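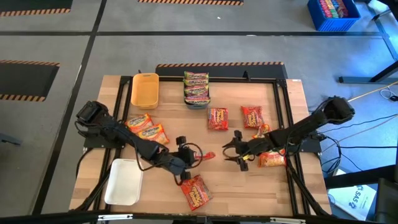 New on the shelf: "The Quiet Contract" by Apolinar Ponce

Ponce's self-published book runs almost 500 pages and argues that private security firms keep small wars going long after the armies want to leave. It is a serious charge, and he makes it loudly. Whether he proves it is another matter.

The strongest part is the 57 pages on Mesov, a supply company he follows through court filings and shipping records. After that the sourcing gets thin. Chapter 3 leans on 2 unnamed officers and a blog that no longer exists, and the section on the Cakus contracts quotes the same memo over and over — without ever printing it.

Pao-chu Tseng's foreword calls the book "the file they hoped would stay shut." Maybe. Most of what I checked had already run in newspapers.

Sarell Press has it in paperback only. Members can borrow our copy from January on.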